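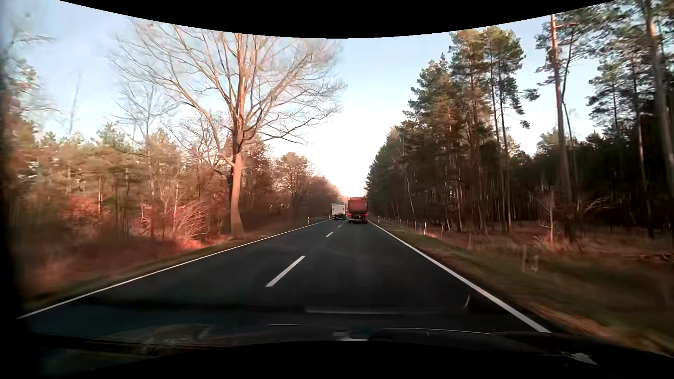
Forest road on the Brurkov loop, clip 438. Red truck in the right-hand lane, white one in the left.

April, back at the desk by half past four

I promised Chantelle I would write up the following-distance business properly this time, instead of leaving it on the whiteboard for the cleaners to wipe, so this is going to be a long entry and I'm sorry in advance to anyone reading it on a phone.

We spent most of the afternoon on clip 438, going back and forth over what Dumo ought to do when both lanes in front of it are taken by something large. We've all been a bit lazy in our language here. The house rules say "lead vehicle", singular, all the way through, and on a quiet two-lane road that is usually good enough. In 438 the red truck is plainly the lead vehicle if you go by lane, and I'd have labelled it that way without a second thought. Osian's point (a good one, and he made it very patiently while I argued) is that the white truck matters every bit as much to the plan. It may pull back in, it may brake and tuck in behind, it may simply stay where it is for longer than we expect. All three would be perfectly ordinary driving and all three change the room we have.

So, what we agreed, and I'd like this to go into the Athanasiadis binder with the other draft rules before the next outing:

1. On a two-way road with one lane each way, any vehicle ahead in the other lane and facing away from us is to be treated as if it could be in our lane at any moment. The gap is kept to whichever of the two is nearer.

2. Dumo does not start an overtake of its own while rule 1 applies. It doesn't prepare one either, so no creeping towards the centre line to get a better look. Chantelle was very firm on the creeping and I think she's right, we all do it as drivers and then teach it to the machine without meaning to.

3. If the two vehicles overlap in the camera view, or the gap between them is too narrow to measure, they stay as two separate tracks. Merging them into one wide obstacle is a fault and gets logged as one. In 438 there is only a sliver between the red body and the white one and I had to zoom in to be happy about it.

4. Tail lights that are lit count as lights that are lit. They don't count as braking until we have a change in brightness over several frames, or the distance is closing. The red truck's two are glowing nicely in the still I pasted in and I caught myself typing "braking" in the notes field. Struck out now, with apologies.

5. The person in the driving seat may take over at any point and owes us no explanation at the time. We write the reason down afterwards, over tea, in their own words.

Number 5 isn't new but it keeps getting lost, and I wanted it in with the rest. I remember my first week of safety driving at Nedcombe, feeling dreadful every time I touched the wheel, as though I were marking down somebody's homework. Please let's never make a new person feel like that! A takeover is a perfectly good day's work.

There was a longer discussion about labelling, which I'll try to do justice to. Osian wants every overtake tagged with a start and an end. I'm in favour, but I asked that we stop tagging from single stills, even when we're sure. A still gives you lane and heading and very little else. From the one at the top of this page I can give you the lanes, the solid edge lines and the dashed centre, and I cannot give you who was passing whom or how fast. So: the tag "overtake" needs at least 22 consecutive frames with both vehicles tracked. Shorter than that it goes in as "two ahead, lanes shared", which is an ugly name, and I'd welcome a nicer one.

Chantelle asked about the windscreen reflections along the bottom of the view, the thin curved line especially. The lane finder seems to ignore it in everything she's replayed so far, but she'd like it masked, and I agree. The mask should cover the dark strip at the bottom and stop well short of the first centre dash. I said I'd do it and I haven't yet.

Marker posts: we use them as a backup for the road edge where the painted line is worn. They must not be used to judge distance unless the spacing for that road has been checked by a human being with the survey sheet in hand. Osian had assumed a spacing and got an answer he liked, and we've had the conversation. There are plain old fence posts behind the markers on the right as well, and the detector would dearly love to call those markers too. I've added a few crops to the confusing pile, which now stands at up to 700.

Still open:

Rule 1 on bends. We've written it for straights and only tried it on straights.

Whether rule 2 should apply when the vehicle in front of us is a tractor or a bicycle. Chantelle says yes, Osian says we'll be there until Christmas.

Ticket 1877 (late handover chime) is still with Osian. Until it's closed the chime is not to be relied on, and both seats call out loud.

I'll print the five rules tomorrow and put them in the car door pocket, under the tyre gauge. Chantelle is checking my wording first.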